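Susix bimanual cell

The Susix bimanual cell is a small robot workstation with two arms and two jointed hands, kept at the Gellthorpe handling laboratory. It is used for the handling of small round parts on a flat table. The cell is better known for its maintenance routine than for its results, and the routine has been copied at the Medve site with few changes. This article describes how the cell is set up, looked after and repaired.

Setup

The cell stands in an enclosure of white wall panels. The work surface is a wooden table. An earlier steel plate was removed in June, after the first season of use, when it was found that fingertips wore down quickly on it and that small parts slid too easily.

Both arms are mounted on the same side of the table and reach over it in the same direction. Each arm carries a jointed hand, joined to the arm by a metal collar. The collar is the mechanical reference of the whole cell. When a hand is taken off and put back, its angle must be set again at the collar before any other adjustment is made, otherwise the error is carried into every stored position.

The control program, Dostano, keeps a separate record for each hand. A hand moved from the left arm to the right arm does not bring its record with it, and the operator has to load it by himself. Most of the strange grasps reported in the first season came from this step being forgotten.

Daily check

The daily check takes 8 minutes if no fault is found. The operator clears the table, powers the arms and waits for the hands to report. Every finger is then opened and closed alone, beginning with the thumb. A finger which arrives late is marked in the log, but it is not adjusted on the same day unless it also fails in the grasp check.

The grasp check uses two loose parts: a disc with a raised knob in the center, and a plain ring. The knob part is given to the left hand and the ring is left on the right side of the table. The left hand must form a pinch at the part without pushing it along the surface. The right hand must come near the ring with open fingers and stop before contact.
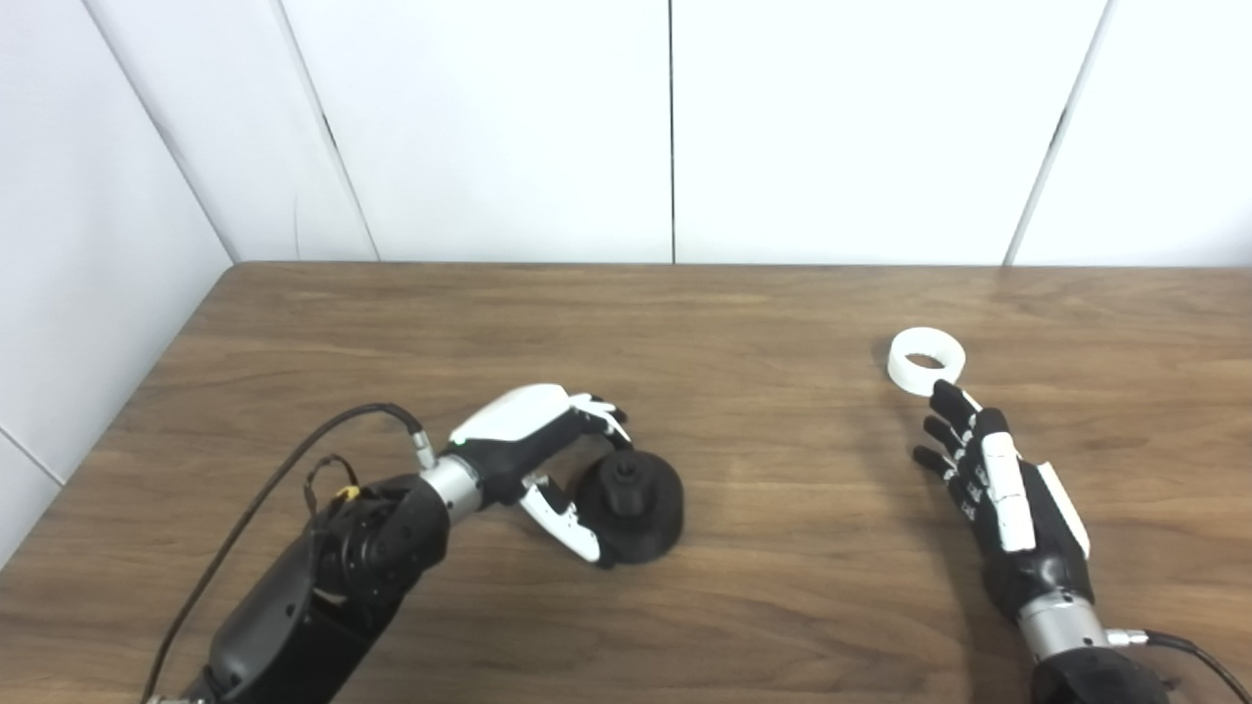
Why is the left hand checked before the right one?
The stored positions of the right hand are measured from the left one, so an error on the left would appear on both sides and could be corrected twice.

If the part is pushed away, the cause is usually in the thumb and less often in the fingers. The thumb has the longest travel and its zero point drifts first. The zero is set again through Dostano, with the hand open and no load on it, and the check is repeated from the beginning.

Cables

Cables are the most frequent cause of stoppage. Each hand is fed by a cable with a connector near the wrist, and the cable must have enough slack for the full turn of the joint. Too little slack pulls the connector. Too much makes a loop which can catch on the arm when it folds back — this happened at Medve more than once, and in one case the connector housing was cracked.

The rule at Gellthorpe is that the arm is turned slowly by hand to both ends of its travel after any work on a cable. The connector is inspected every 42 hours of operation and replaced when the lock no longer closes with a click. Cleaning sprays are not used on it.

Repair of the hand

Fingers are replaced as complete units. The power is switched off, the shell on the back of the hand is removed, and the finger is released at its root. The shell screws are short and should be kept apart from the collar screws, which have the same head but a longer thread. A long screw in the shell reaches the board under it. Of the 3 boards lost at Gellthorpe, all were lost in this way.

After a new finger is fitted, the hand runs through 141 open and close cycles without a part. The first motions of a new finger are stiff, and a zero point which is set too early will not stay. Only when the cycles are finished is the hand calibrated and returned to the grasp check.

Arm joints are not opened at the laboratory. They are sent out as a whole, and the cell works with one arm in the meantime, which Dostano permits in reduced speed only.

Reader comments

The part about the two screw types should be in the first paragraph, in bold. I have killed a board like this also.

Is the 42 hours counted for powered time or moving time? Our log counts them separately.

Reply: moving time. Powered time would be much too often.

We still use the steel plate with a thin rubber mat on it and the fingertips last fine. The mat has to be glued at the corners.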